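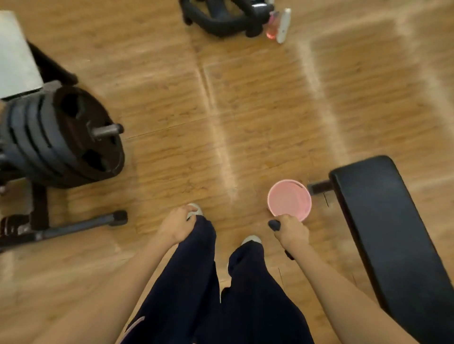
Rinico 感知与规划软件 六月进展报告
收件：Waldemar Piątek
撰写：Tarkis 项目软件组

先说结论，免得您翻到最后一页才找到：第一视角手部跟踪模块已并入主干，抓取规划器可以跑通全流程，时间同步工具又延期了。延期这一条上个月也写过，措辞几乎没改，省了不少力气。

一、感知

本期的重点是运动模糊。演示者站着拿杯子低头、镜头一晃，地板就变成一片横向条纹，旧版里程计看到这种地板，会非常自信地宣布自己正在平移。新版先估计每帧的模糊程度，超过阈值就降低视觉特征的权重，改由惯性数据撑着。模糊结束后的重新对齐仍然偏慢，Said Erraji 正在改缓存策略，他对现有的缓存策略评价很低，而现有的缓存策略也是他写的。

反光地板是另一个老朋友。木纹地面上长条状的亮带会随视角移动，特征跟踪器却坚持认为那是固定在地上的东西。我们加了一层反光掩码，误匹配明显减少，代价是浅色的鞋头偶尔也被一起抹掉。对手部任务影响不大，对脚部任务影响如何，目前没有脚部任务，暂且不谈。

手与物体的接触判断改成了双分支：一支看手形，一支看物体轮廓。从侧面捏住杯沿的握法以前常被判为“靠近但未接触”，现在基本能认对。手指下面压着的小件深色物体还是分不清，模型有时说是手机，有时说是发圈。标注员的意见也不统一，所以我们在标签里加了“不确定”一类。训练指标因此变难看了一点，数据倒是诚实了一点。

二、规划与控制

规划器换用了 Śliwiński 分支的碰撞检查代码，合并花了两周，其中大部分时间用于弄清楚它的坐标系到底朝哪边。健身器材这类环境对碰撞检查并不友好：卧推凳旁边会伸出细小的金属支架，配重片上又有握孔，粗糙的凸包近似会把孔全部填实，再把支架周围的空间一并没收。结果是规划器认为杯子和凳子之间没有路，于是绕一大圈，姿态相当庄重。

现在的做法是分层：远处用凸包，进入近距离后切换到细网格。切换瞬间轨迹会有轻微抖动，控制端加了限速，抖动还在，只是变得比较有礼貌。

三、工具链

回放工具 Wondby 新增了按事件跳转，可以直接跳到“开始抓握”或“模糊超限”的时刻。积压的回放缺陷关掉了40多个，其中有几个是同一个缺陷换了标题，我们没有重复庆祝。

时间同步工具的问题在于相机和惯性单元各有一套时钟，且都认为对方不准。离线校正可用，在线校正在长时间录制后会漂移。原因已定位到丢帧后的插值逻辑，修复代码在评审中。

四、风险与请求

室内健身环境的场景种类偏少，模型对黑色器材挨着黑色器材的情况仍然没有把握，深度估计常把两件并成一件。希望下一阶段批准增加3处采集地点，光照条件最好与现有地点不同。

计算资源方面，夜间训练与持续集成抢同一批机器，目前靠大家互相发消息解决。申请增配2台训练节点，或者至少批准一个排队系统。后者便宜得多，我们也不会闹情绪。

五、下月计划

完成在线时间同步的修复并入主干；缩短模糊后的重新对齐时间；给近距离网格切换加上平滑过渡；补齐接触判断模块的接口文档，该文档目前共4行，其中一行是标题。

例会仍在周五，Said 会演示新版回放工具。附表中的预算执行情况由财务另行发送。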